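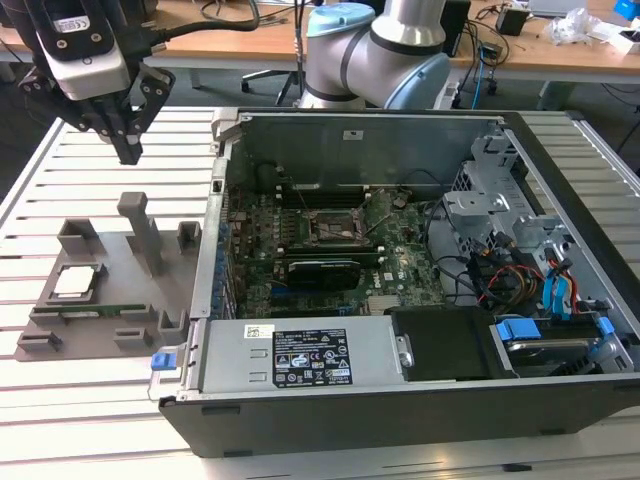 *Desktop tower on its side, side panel removed.*

Dust is the usual cause of a desktop computer that runs loud or shuts off under load. A tower that stands on carpet needs cleaning every 6 months. On a desk or shelf, once a year is enough.

## Before opening

- Shut down from the menu, switch off the power supply at the back, and pull the cord.
- Hold the power button in for a few seconds to drain what charge is left.
- Label the cables with masking tape. Two identical video plugs are easily swapped.
- Lay the tower down with the removable panel facing up. Screws then stay where they fall.
- Touch bare metal on the case before touching any board. Repeat after walking on carpet.

## Tools

- Phillips screwdriver, No. 2
- Soft paintbrush, 1 inch, natural bristle
- Canned air or a hand blower
- Egg carton for screws, one cup per stage
- Isopropyl alcohol, 90 percent or higher, and lint-free wipes

A household vacuum is suitable for the floor afterward. Keep the nozzle out of the case; moving plastic and dry dust build up static.

## Dust removal

1. Take the tower outside or to the garage if the weather is dry. In November, when the air is cold, let the machine come back to room temperature for 2 hours before plugging it in.
2. Hold each fan still with a finger while blowing. A fan spun by air can wear its bearing.
3. Keep the can upright and use short bursts. A tilted can sprays liquid.
4. Brush the grilles from the inside out, then wash any removable filter in plain water. Let it dry overnight.
5. Blow through the power supply from the outside only. Do not open it.
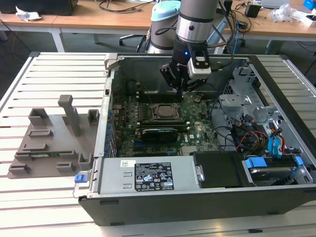 ## Cards and sockets

Leave the processor socket covered or filled whenever possible. Do not brush or wipe an open one. If lint has settled there, use a hand blower from well above.

A graphics card comes out in this order: bracket screw, power plug if fitted, slot latch, card. Pull straight up by the edges. Wipe the gold contacts once in one direction with alcohol and let them dry.

## Closing up

Check that no cable touches a fan blade. Refit the panel, reconnect, and listen for 14 seconds after power-on. A steady tick is a cable; a grinding noise is a bearing, and the fan should be replaced.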